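March 9, 2022

# Leave the cloth in a heap

I have changed my mind about folding cleaning cloths, and I think more households should stop doing it.

For years I folded every one. They came out of the dryer, I squared them up on the counter, and I put them in a stack under the sink. A load was 44 cloths in a bad week, with two kids and a dog. Folding took me most of a radio program. Then somebody spilled juice, pulled a cloth from the middle of the stack, and the stack fell over. I would straighten it the next time I was down there looking for dish soap.

A shirt should be folded. A creased shirt looks bad on a person, and a drawer of folded shirts holds more than a drawer of loose ones. Sheets and tablecloths are the same. A cleaning cloth has no such claim. It is going to be wrung out and dragged across a floor. It does that job equally well with wrinkles in it.

What a cloth needs is a place. I will give the folders that much. A house where rags are on the stair rail, behind the faucet and on top of the washer is a house where you can't find a rag. The answer is a bin with no lid, low enough for a child to reach. You open your hand over it and the cloth is put away. I bought a Hubáček bin for the purpose, and any bin that size would have done.

I would also keep other things out of it. Ours filled up with flat odds and ends at first: plastic sleeves, a cutting mat, the instructions for a shelf. Flat things and soft things do badly together. The flat thing slides to the bottom and gets bent, and then you have to empty the bin to get it out. Plastic sheets should stand on edge in a rack or lie in a drawer. I keep mine in a magazine holder that cost two dollars.

People tell me that folding is calming. I believe them, and they can have my towels. My objection is to folding as a test of whether the work is finished. My mother would not sit down until the rags were stacked. She was tired every evening I knew her, and the stack was gone by the weekend.

The floor is a different matter. A cloth dropped on the floor is not put away, even by my standards. It gets stepped on, and the next person takes a clean one because they can't tell if that one was used.

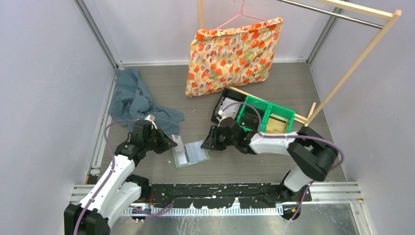

Hedvika Hudec wrote to me after I said some of this in a shorter piece. She folds hers in half once, no more, and argues that one fold is enough to tell clean from dirty at a glance. Folded means washed. Anything crumpled goes to the laundry.

I think that is the best case for folding I have read. It makes the fold a label, and a label is useful when five people share a kitchen. In my house I get the same result from having one bin for clean cloths and a hook by the washer for used ones. If you only have room for one container, her way is probably better than mine.

I still would not go past the one fold.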